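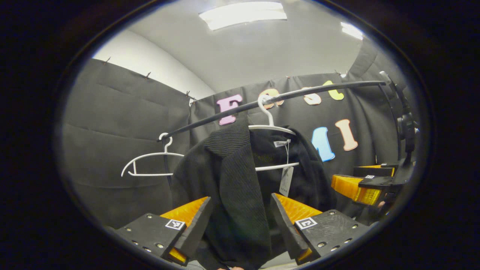
Drilton Secondhand Clothing Descriptions

README, version 3

Drilton is a small text collection of secondhand clothing listings, written by shop staff and cleaned up by hand. It has 856 listings in plain English, each with a category, a fiber note and a condition grade. I put it together to study how people describe texture and wear, and I've had a great time with it. Shop writers are wonderful with words like "nubby," "slinky" and "crunchy"!

What's in the files

listings.csv holds one row per garment. The columns are id, shop, category, color_words, texture_words, fiber_note, condition and text. The text column is the full listing as the shop wrote it, with phone numbers and street addresses taken out.

glossary.csv holds 300 texture words with a short definition for each. Divina Ambrosio wrote nearly all of them, and her entry on the difference between "ribbed" and "corded" is worth opening the file for on its own.

splits.txt lists the ids we held back for testing. There are 108 of them, picked at random within each category so that hats and scarves didn't get left out.

Where the listings came from

Three shops let us use their back catalogs: Trirnard, Fanent and Mac Mathúna. Trirnard leans toward knitwear and outer layers, and its listings run long. Fanent writes in clipped phrases, often with no verbs at all. Mac Mathúna sits in between and is the only one that regularly mentions smell (cedar, mostly).
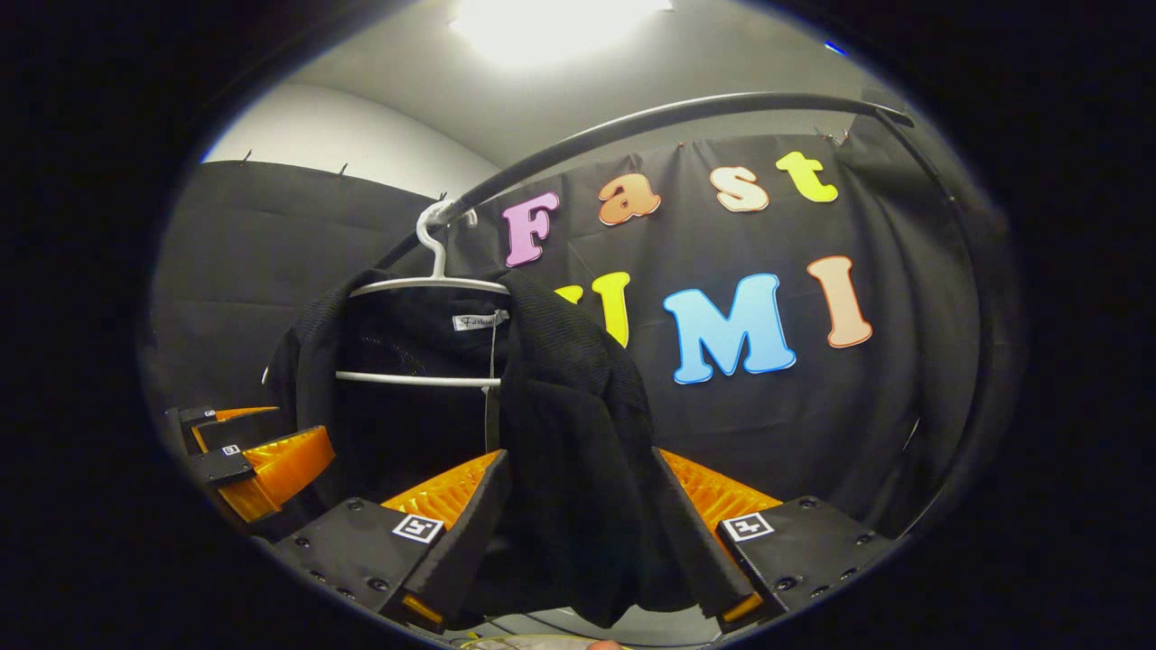 How condition was graded

Grades go from A to D. A means no wear the writer could find, B means light wear such as slight pilling at the cuffs, C means a visible flaw, and D means sold for repair or parts. Where a shop used its own scale we mapped it over and kept the old wording in the text column, so you can check our work.

Fiber notes are trickier. Plenty of older knits have lost their care label, and the writer is guessing by feel. We kept those guesses and added a question mark - "wool?" is a perfectly good value, so please don't strip it out when you load the file. 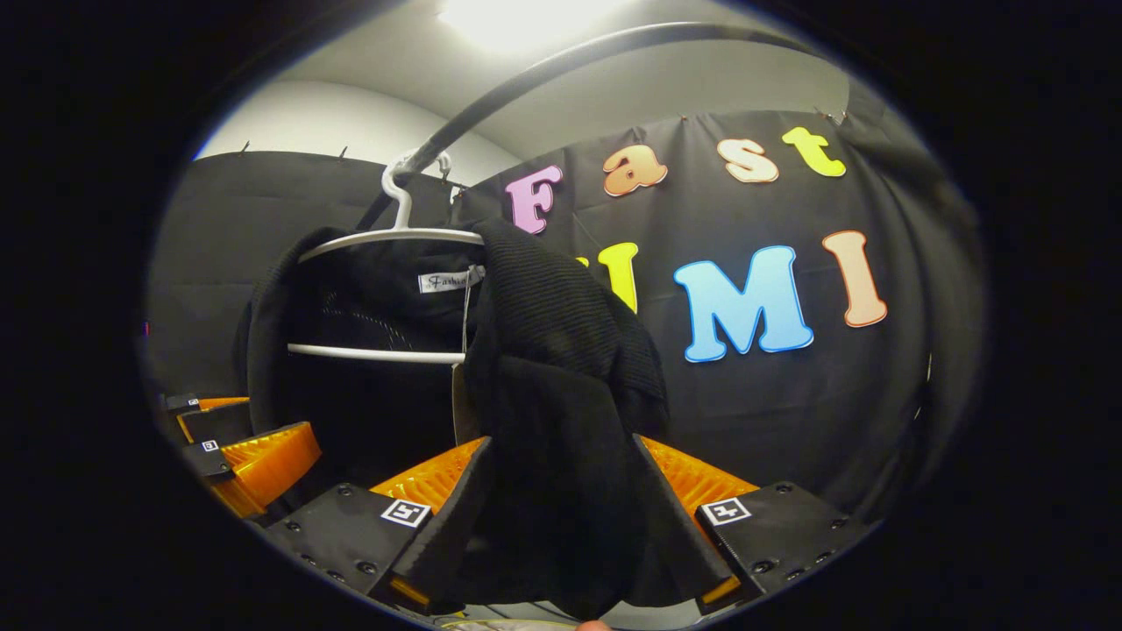

The same goes for color words. "Black," "ink" and "off-black" are kept apart, even when two writers might have used them for the same cardigan. I love that part of the data and would hate to see it flattened.

Known gaps

Children's clothes are thin on the ground. Shoes are missing entirely. The December listings from Fanent have a lot of party wear in them, so sequins are overrepresented for that shop.

Fixes and new glossary words are very welcome - send the id and the corrected row.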